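How to Sort and Store Bracelets and Watches
Posted by Yurii Hnatiuk, Tuesday, February 11, 2020

Set aside an hour for this and work on a bed or a table with a cloth over it.

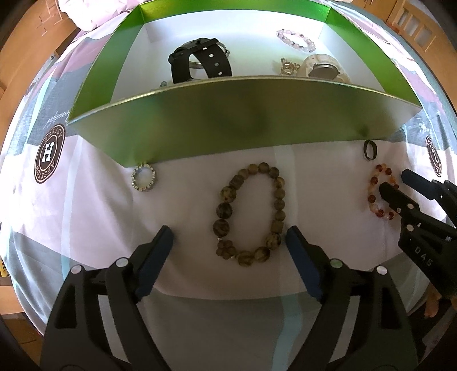
A bedspread works well as a surface because beads don't roll far on it and metal won't get scratched. Pick a light, solid color if you can. Small charms and stray beads are hard to find on a pattern.

What you need

A box with a lid
A soft, dry cloth
A small bowl of lukewarm water with one drop of dish soap
Zip bags, snack size
A strip of felt or an old T-shirt cut into squares
Masking tape and a pen

Step 1. Empty everything out

Take the lid off the box and turn it upside down. It makes a good tray for anything small enough to get lost. Put the rest directly on the cloth. Check the corners of the box before you go on, and the pockets of any travel pouch you used in August.

Step 2. Make groups

Sort by material first and by color later, if at all. The groups I use are:

Stone bead bracelets
Metal bangles and metal stretch bracelets
Rings and charms
Watches
Broken or missing a part

Agate and most other stone beads are harder than silver and will mark it over time, so those two should not share a bag. Plain glass is softer than agate and can go with the metal if you wrap it.

Step 3. Check the elastic

Hold each stretch bracelet up and pull gently in two places. If you see cord between the beads where there used to be none, or if the cord looks fuzzy, put the bracelet in the broken group. Do not wear it until it has been restrung. Heavy stone beads wear through cord faster than light ones. I use 0.8 mm cord for these and tie a surgeon's knot. Gunther Kettler wrote in to say he doubles a thinner cord, and that works too if the bead holes are wide enough.

Step 4. Clean

Wipe stone beads with a damp cloth and dry them right away. Don't soak them, as water gets into the cord. Metal bangles can be washed in the soapy water, rinsed and dried. Leave anything gold plated alone except for a dry wipe.

For a rubber watch strap, take the strap off the watch if it has quick-release pins. Wash it, run a cotton swab through the holes, and let it dry flat overnight. Mottled resin bands only need a damp cloth.

Step 5. Pack

Lay a square of felt in the bottom of the box. Stone bracelets go in first, one to a bag, with the air pressed out. Lay them in a loop and don't fold them. Metal goes on the next layer. Rings and charms share one bag, labeled with tape. Watches go on top, face up, with a square of T-shirt between each one.

A smartwatch that will be stored for more than a month should be charged to half and switched off. Take the battery out of a quartz watch you no longer wear, because an old one can leak.

Step 6. Put the broken group somewhere you will see it

Mine sits on the desk. If it goes back in the box it stays broken. Loose beads go in a bag with the bracelet they came from.

Repeat every 6 months.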